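Clenthorpe Soup Lunch: a word from Celeste

Well, we have come through another winter's start and the soup lunch is going strong, I'm very glad to say. For anyone who has joined us since May, we meet in the back hall, the soup is free, and you are welcome to stay as long as you like (some of us stay far too long, and I include myself in that!).

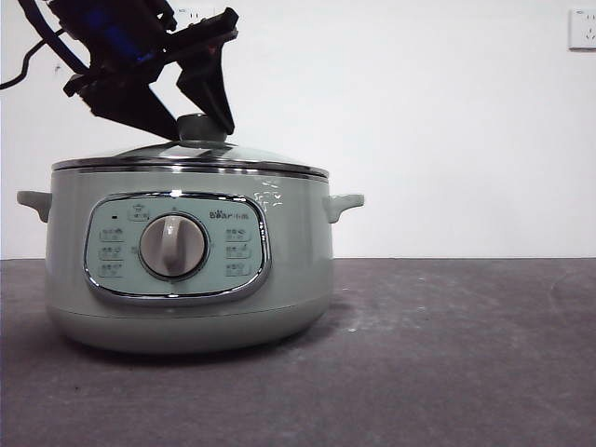

Joaquín's lentil soup

So many of you asked that I finally made Joaquín Montecinos write it down. Soften 2 onions slowly in a good splash of oil, and do be patient with them, then add 9 cloves of garlic, which sounds a lot but goes very sweet. Stir in 200 g of red lentils, a spoonful of cumin and enough stock to cover well, and let it tick over for about half an hour. Songül Karabulut squeezes in a lemon at the end and I have come round to her way of thinking.

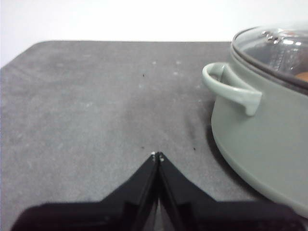

Lentils do catch on the bottom if you wander off to answer the telephone, as I did last week, so keep the heat low and stir now and again. A pot with a clear glass lid, like the green one, is a great help, as you can peep at the simmer without letting all the steam out. If it goes thick overnight, loosen it with a little hot water and taste again for salt.

Bread is still coming from Rätsep, and Hortensia Acuña would love to hear from anyone who could collect it. Please let her know by 10/1/22, and bring a spare tub if you'd like some soup to take home.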